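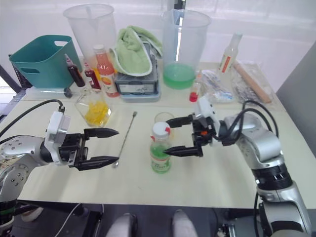

4. Starting a drinks shift with Rakel

I used to build every order by hand at Sitetti. Now Rakel does the reaching and pouring, and I do the set-up and the tasting.

1. Lay the bar spoon out before you log in.
2. Load recipe card 41 and wait for the tone.
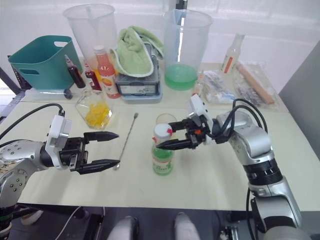
3. Stay at the screen for the first order - you can hit Pause any time, and you won't get in trouble for it.

Caution: keep your hands off the table while the arms are live.

Note: Tamsin Lockyer set our limit at 13 orders between cleanups.

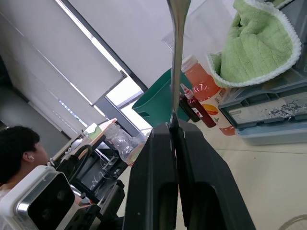 Cleanup is still a people job, and I kind of like it that way! Press Pause first. Then cap the juice, fold the green towel back over the bin, and wipe down the grippers with a fresh cloth. If you see error 104, call the Doolan desk and leave the arms where they are.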